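# Teapot task: sim camera view vs. grasp success (club project, long)

**flindis_kitchen** wrote:

Hi all! Second-year student here, part of a five-person club team doing the kitchen challenge this term. Our robot lives entirely in simulation for now and the job is simple on paper: find the teapot, pick it up by the handle, put it down somewhere else without tipping it. We named the project Flindis for reasons that made sense at 1 a.m. 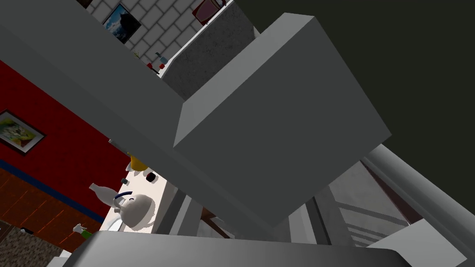
So we've been training a policy from the wrist camera only, 400 demos collected by hand with a game controller (my thumbs will never recover), and it gets to the teapot area nearly every time. Then it gets weird. It hovers, drifts a little, and either closes on air or gives the pot a shove on the body. Out of 50 test runs last Monday it grabbed the handle in 19. The team is split on what to do next and I said I'd ask people who've done this before, so please be as blunt as you like.

Camp one (me) says the wrist camera can't see enough and we should add a second, fixed camera. Camp two (Pratik, our software lead) says the view is fine and our demos are bad. Demo day is in August and re-collecting data takes forever, so we really only get to be wrong once.

Stuff that might matter:

- camera is mounted on the wrist and gets one frame per control step
- the kitchen gets re-randomized every episode: wall colors, wall art, counter texture, clutter
- white teapot, dark blue handle over the top, other kitchen things near it
- no depth, just color

---

**namel_and_sons** wrote:

Pratik is at least half right, sorry! I mentored a high school team through almost the same task last year and everybody's first instinct was more cameras. But before you buy your way out of it (with compute, in your case) go and watch twenty of your own demos at half speed. When I did that with my kids we found that three drivers had three totally different ways of coming in on a mug. One came straight down, one came from the side, and one did a sort of swoop because he thought it looked cool. The policy learned the average of the three, and the average of the three was a wall.

Who drove your 400?

---

**flindis_kitchen** wrote:

Uh. All five of us. I did the most, I think Sasaki did the fewest because she was writing the reset script. I know for a fact that Pratik comes in from the side and I come in from above, we've argued about it. Oh no.

---

**gearlash** wrote:

I'm going to disagree with namel a bit. Mixed driving styles hurt, sure, but plenty of policies cope with two or three modes if you use a decent action head. What I notice in your shot is how much of the picture is just robot. The gripper body is sitting smack in the middle and the teapot is a little thing down toward the lower left. How big do you resize to before it goes into the network?

If you're squashing down to something tiny, that blue handle is a handful of pixels. I wouldn't trust myself to grab it either.

---

**flindis_kitchen** wrote:

We go down to 84 by 84. I didn't pick that, it was in the starter code and we never touched it.

---

**gearlash** wrote:

Well there's a cheap experiment for you! Bump it up, change nothing else, retrain overnight, run the same 50 starts. Don't add a camera yet and don't re-drive anything yet. One change at a time or you'll be back here in two weeks asking which of the four things helped.

---

**emiko_n** wrote:

Hello, Emiko Nakajima, I run the robotics elective at a community college and I've graded more of these than I'd like to admit. A few thoughts in no special order.

First, try tilting or sliding the camera mount. It's simulation, so moving it costs you one line in a config file. My students treat the default mount like it came down from a mountain on stone tablets. If the gripper body fills the middle, offset the camera sideways a bit and see how much counter you get back. I'd do this before the resolution test, personally, though gearlash's point stands.

Second, and this one is going to sting: if you move the camera, your old images don't match anymore. BUT you recorded the controller actions and the start states, right? Then you can replay the demos and re-render them from the new spot. No thumbs required. Please tell me you saved the states.

Third, on wall colors and art. I like randomization, but I'd want to know how much of it you had in the demos and how much you only switched on at test time.

---

**flindis_kitchen** wrote:

We saved the states!!! Sasaki insisted on it back in week two and I complained about the disk space, so I now owe her an apology and probably a sandwich.

For the colors, I had to go ask. The demos used 40 kitchens. The test runs draw from the whole set, so it's a mix of ones it's seen and ones it hasn't. I always assumed that was the point of the challenge?

---

**namel_and_sons** wrote:

It is the point, but you should split your score. How many of those 19 were in kitchens it had already seen? If it's nearly all of them then neither the camera nor the driving is your main trouble and we've all been barking up the wrong tree, me included.

---

**flindis_kitchen** wrote:

Okay I went through the logs over lunch. 22 runs were in kitchens from the demos and it got 11 of those. 28 were new kitchens and it got 8. So it's better at home, but it's still bad at home.

---

**gearlash** wrote:

Half on kitchens it trained on! So it can't do the grasp reliably even with familiar walls. I'd put the generalization question in a drawer until the home number is up past 80 percent or so. With samples that small I wouldn't read much into the gap anyway.

---

**torque_wench_42** wrote:

Long-time lurker, mostly build small rover stuff. Can I ask a dumb one? Why the handle at all? Round body, arch over the top, and you've got two fingers. Could you just let it grab wherever it likes and score that? My old team lost a month because we'd decided on our own that the robot had to pick up cups "properly" and the rules didn't say so anywhere.

---

**flindis_kitchen** wrote:

Not dumb, I went and reread the rules because of you! It says the pot has to stay upright and end up within the target area. Nothing about the handle. We picked the handle because the body's wider than our gripper opens in the sim. I measured that one myself so I'm pretty sure of it.

---

**torque_wench_42** wrote:

Ah fair, handle it is. Worth the reread though.

---

**emiko_n** wrote:

Since it must be the handle, I'll pick a side on the driving question: from above is going to be hard with that mount. As you come down, the hand covers the very thing you're trying to see, and the last bit is done blind. From the side you may keep the arch in view longer. Depends on your geometry, so replay one of each and look at the last second of footage. Count the frames where the handle is visible. I'd bet a coffee on Pratik.

---

**pratik_r** wrote:

Made an account just to screenshot that last sentence.

---

**flindis_kitchen** wrote:

Go away Pratik.

---

**gearlash** wrote:

I'll take the other end of that coffee, for what it's worth. Side approach means threading between whatever else is next to the pot, and the clutter gets reshuffled every episode. On our team's version the side runs looked lovely until there was a jar in the way, and then they bowled it off the counter. From above you hit nothing on the way in. I'd sooner fix the blind last inch with a slower descent and a bit of history in the input (stack three or four frames so it remembers where the handle was).

---

**emiko_n** wrote:

Frame stacking is a good idea and I have no quarrel with it. I've seen it go badly, where the policy learned to copy its own last motion and ignored the pictures, so keep an eye out for that. If it sails confidently past the pot, that's the sign.

I still say side.

---

**flindis_kitchen** wrote:

Update for those following along! We had our meeting tonight and it only ran over by an hour. What we did so far:

1. Replayed ten from-above demos and ten side demos. Handle stays visible a lot longer from the side, no contest. But gearlash, you're also right, two of the side ones bump a neighbor on the way in. They were both Pratik's.
2. Slid the camera over in the config and re-rendered the whole lot. It took about 40 minutes, I'd budgeted all weekend.
3. Resolution is going up to 128 in a separate run, so we can tell the two apart.

Both are training overnight on the lab machine, and Sasaki put a note on the keyboard so the drone people don't kick us off again.

---

**namel_and_sons** wrote:

Good plan. Use the same 50 starts for both and write down the seeds. And do watch the failures, not only the score. "Closed on air" and "shoved the body" are two different bugs and you've been putting them in one bucket.

---

**flindis_kitchen** wrote:

Morning! Results:

- moved camera, old resolution: 29 of 50
- old camera, 128: 24 of 50

Both beat 19, the camera move beats it by more, and we didn't need the second camera I was so sure about. Closing on air dropped a lot with the moved camera. Shoving the body is hardly any better, so I think that's the mixed driving, and tonight we're trying moved camera plus 128 on just the side-approach demos. There's 130-something of those, which feels thin?

---

**emiko_n** wrote:

Thin but try it. If it looks promising, drive another batch from the side, and have one person do all of it.

---

**pratik_r** wrote:

Already charging the controller.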